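**Hilo: guantes de trabajo, clasificación y guardado**

1/ Reviso los guantes del taller dos veces al año. Toca en mayo, antes de que suba la temperatura y el látex empiece a pegarse consigo mismo. Anoto el procedimiento porque Cadi Pugh me lo ha pedido ya en dos ocasiones.

2/ Primera separación: por recubrimiento. Nitrilo con nitrilo, látex con látex, poliuretano aparte. El color no sirve como criterio, cada fabricante usa el suyo. Si la etiqueta interior se ha borrado, el guante va al montón de tareas sin producto químico.

3/ Segunda separación: por talla. En casa hay 7 y 9. El ribete de color del puño suele indicar la talla, pero el código cambia de una marca a otra. Los Pitham y los Nidell, por ejemplo, no coinciden.

4/ Inspección de palma: doblar el recubrimiento hacia fuera, dedo por dedo, y mirar a contraluz. Grieta en la yema del pulgar o del índice: descarte. Grieta en el dorso: se tolera para jardín.
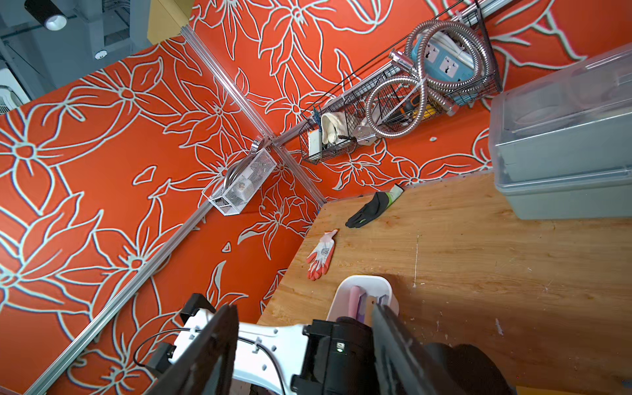 5/ El emparejado es lo que más tiempo lleva. Dos guantes sueltos no son un par aunque sean de manos opuestas. El de palma negra y puño verde y blanco no se empareja con el de dorso blanco y palma naranja: el agarre es distinto en cada mano y se nota al sujetar una tabla larga. Los desparejados esperan una revisión completa y después bajan a trapo.

6/ Lavado: a mano, agua a 37 grados, jabón neutro. Puestos, frotando palma contra palma. Nada de suavizante, deja película y el agarre cae. Dorian Joly los mete en la lavadora del revés; los suyos duran la mitad.

7/ Secado: colgados por el puño, dedos hacia abajo, a la sombra. Nunca sobre radiador. El punto encoge y el recubrimiento no, de ahí las arrugas que luego se abren.

8/ Guardado: caja de plástico con tapa, pares planos, sin doblar el puño sobre sí mismo. Máximo 6 pares por caja. Con más, los de abajo toman la forma de los de arriba y hay que volver a estirarlos.

9/ La superficie de trabajo también cuenta. Mesa de madera sin encerar. Sobre la encerada, el látex recoge cera y resbala durante días. Los restos de pintura seca no transfieren, se pueden ignorar.

10/ Pregunta de Nest Kemeys: ¿vale la pena reparar un recubrimiento? Probé la pasta Antal en un índice. Aguantó dos usos y se desprendió en lámina. No repito.

11/ Pendiente: comprobar si los Rirkov de punto fino admiten el mismo lavado. La ficha que tengo no lo indica. Cuando la consiga, la añado al hilo.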